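Payment modules and the upgrade tax

Shops that run on open-source cart software tend to judge a payment module by its price and its feature list. I think both matter less than one line near the bottom of the listing: the range of core versions it supports.

Our shop in Tirncombe moved to Leketau in August with 3,217 products and a module called Testa for prepaid orders. Testa adds a payment reference to the confirmation page and matches incoming transfers against open orders. It did this well for two core releases. The third changed how order totals are rounded, and 1,081 orders had to be matched by hand before a patch came out.

The patch was not free. The license covered 12 months of updates – ours had lapsed by 68 days.
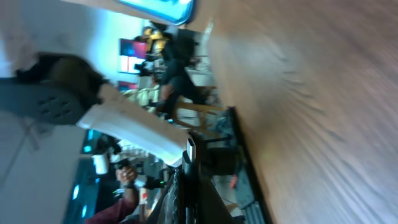
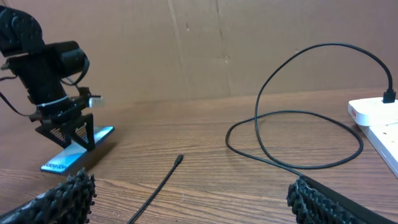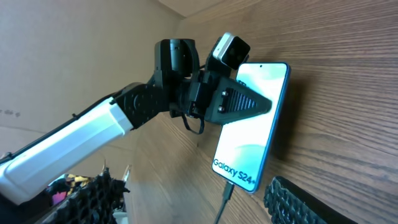
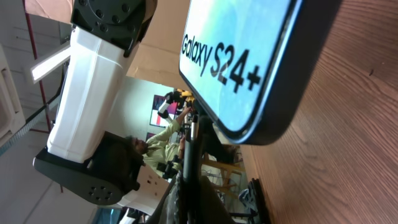
My position is that a vendor who sells a module for a stated version range should fix faults inside that range at no charge. New features can cost money. Support for a new major release can cost money too. A rounding fault in a supported release is a defect in what was sold.

Brustthorpe wrote in to disagree: a module at 200 euros can't carry open-ended maintenance, and shops that want it should pay a yearly fee and stop complaining about the sticker price.

I would accept the yearly fee if listings showed it next to the purchase price. Most of the ones I checked put it in the license text, two clicks down. Until that changes, test every core update on a copy of the shop first, with rounding, partial refunds and mixed tax rates in the test orders.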